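Gesomska Soft Things: read me first

Hello, and thanks for downloading. This is the short guide to my folder of close-up pictures of household textiles and the furniture they end up on. I started it one October when I wanted decent references for drawing ribbed cloth and couldn't find any that weren't terribly posed, so I made my own (and then kept going, as you do!).

What's in the folder

There are 437 pictures in this release, sorted into 16 folders by the main material or surface. Ribbed and corded stuff is the biggest group, then plain weaves, then wood. I've named the folders in ordinary words, so you'll find "ribbed dark" and "pale wood" and nothing cleverer than that. Quite a few pictures could live in two places. I put each one wherever I'd go looking for it first, and the list in the Cleltov folder gives the second choice.

Fittings get their own tag, because clips, collars and end caps are fiddly to draw and I was forever hunting for them. If a picture has metal against cloth, search for "fitting" and it should come up.

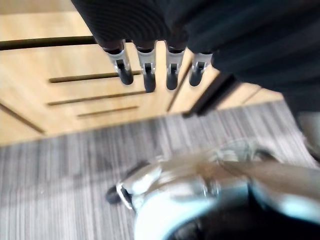
Dark ribbed material with silver fittings and black tips, against slotted pale wood. Tags: ribbed dark, fitting, pale wood.

I'm fond of the ribbed ones for practising shadows. The ridges go along with every fold, so if you get the direction wrong it shows straight away. Start with the soft highlights and leave the darkest bits until last, or you'll end up with a big black blob like my first 15 attempts.

Things to know before you use it

Dark cloth loses detail on a dim screen, so turn the brightness up. I haven't evened out the colours between pictures, and the honey shades of wood wander a bit. The tags say what a thing looks like and I've left fibre names out altogether. A rib is a rib to me, whether it's corduroy or knitting.

Use the pictures for drawing, teaching, whatever you like. A mention of Gesomska is lovely but not required. The older set, Holst, has a different list layout, so please don't merge the two without checking the columns.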